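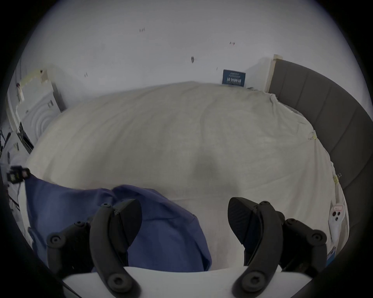 Fig. 1. Sheet held at the side with yellow binder clips; blue cloth, crumpled.

Household Textiles, Unit 4: Keeping a Sheet on a Bed
Notes by Salvador Caldeira, Brendach evening program

A fitted sheet has elastic. A flat sheet has your good intentions. Either one will creep toward the middle of the mattress if the corners are shallow, and most of the sheets in our cupboard were bought for thinner mattresses than we own.

Clips. Office binder clips do the job for a few cents. Grip the edge of the sheet, pull until the surface is mostly flat, clip, move down the side. Look at the right side in Fig. 1, then at the far end, where the sheet still bunches near the headboard corner. Corners first next time - Rodel has said this in every class since January.

Creases. Faint diagonal ones are fine. You are making a bed, and it will be slept in.

Loose cloths. Fold them or take them off before you start. A crumpled cloth on a pale sheet is all anyone will look at, me included.

Practice: strip and remake one bed in 15 minutes. Clips are in the Vávra tin. We began the year with 200 and I would like to see some of them again.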